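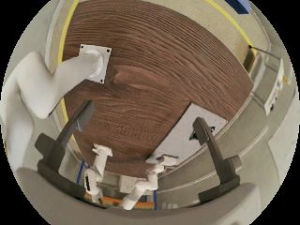
Trunbridge Table Top Care: Frequently Asked Questions

Page last revised Wednesday, January 31, 2018

The answers on this page apply to solid and veneered wooden tops finished with Stostetero hardwax oil. Tops supplied with a lacquer finish are covered by a separate sheet. If you do not know which finish you have, see the first question.

How do I tell whether my top is oiled or lacquered?

Put a drop of clean water on an inconspicuous spot, such as the underside near a corner, and leave it for 30 minutes. Wipe it off. On an oiled surface the spot will usually look slightly darker for a short time. On lacquer there will be no change. Tops that were oiled recently can also show no change, so check the order number against your invoice if you are unsure. Order numbers for oiled tops end in H.

What should I use for day-to-day cleaning?

A soft cloth wrung out in lukewarm water with a little washing-up liquid. Wipe along the grain and dry with a second cloth. Do not use bleach, cream cleaners, window spray, or microfibre cloths sold for scouring. Furniture polish containing silicone must not be used at all. It stops later coats of oil from bonding and is very difficult to remove.

How often does the top need re-oiling?

Dining tables in daily use: once a year. Desks and side tables: every two years, or when the surface starts to look dull. Worktops next to a sink: every six months. A new top should be given its first maintenance coat about three months after delivery.

The top will normally show when it is ready. Water stops forming beads and begins to spread, and the areas where people sit go matt before the rest.

How do I apply the oil?

Clean the surface the evening before and leave it to dry overnight. Rub down lightly along the grain with a grey non-woven pad and remove all dust. Stir the tin well, do not shake it. Apply a thin coat with a lint-free cloth, leave for 15 minutes, then wipe off everything that has not soaked in. Room temperature should be between 15 and 25 degrees. Light use is possible after 24 hours. Full hardness takes up to ten days, and in that time the top should not be covered with a cloth or mats.

Most complaints of a sticky surface are caused by oil left standing. If this has happened, wipe the top with a cloth dampened with a little fresh oil, then dry it off at once.

Is there a fire risk with the cloths?

Yes. Cloths soaked in oil can heat up and ignite by themselves. Lay them out flat outdoors until fully dry, or put them in a metal container filled with water and close the lid. Never leave them crumpled in a bin.

How much oil will I need?

One litre covers up to 30 square metres as a maintenance coat on a sound surface. Bare or freshly sanded wood takes a good deal more, and end grain more again. The smallest tin is enough for several coats on an average table.

Can I remove a ring left by a cup or glass?

White rings are moisture held in the finish. Many fade within a few days without treatment. If not, rub the mark lightly with the grey pad and a few drops of oil, working along the grain and a little beyond the mark so that the repair blends in. Black rings are a reaction between tannin in the wood and iron, often from a tin or a plant pot stand. These need sanding and sometimes oxalic acid, and we recommend having the work done by a finisher.

What about dents and scratches?

Fine scratches disappear with the next coat of oil. A shallow dent in solid wood can often be raised with a damp cotton cloth and a warm iron, applied for a few seconds at a time. Do not try this on veneered tops — the heat may release the glue.

My top is lighter in one place than another. Is this a fault?

No. Colour and grain vary within a single board and between boards from the same tree. Light also changes the colour over time, most quickly in the first months. Move vases, lamps and place mats now and then during this period. Patches left by an object will generally even out once it is taken away.

The top has moved slightly in winter. What should I do?

Wood shrinks in dry air and swells in damp air. Movement of a few millimetres across the width is normal in solid tops, particularly after the heating comes on in November. The fixings on our frames are slotted to allow for it. Do not overtighten them. Keep relative humidity between 40 and 60 per cent, and keep the top at least one metre from a radiator or stove.

Can I drill into the top or fix something to it?

You can, but the guarantee does not cover splitting around holes made after delivery. Use a pilot hole and seal the bare wood inside it with oil. Keep clear of the outer 50 millimetres.

Is the finish safe for food?

Once fully hardened, the finish is suitable for brief contact with dry food. It is not intended for use as a chopping surface.

Where can I get oil and pads?

From the Condlow showroom, or by post using part number 1302 for the maintenance kit. The kit contains oil, two pads and a cloth. Oil cannot be sent outside the UK mainland.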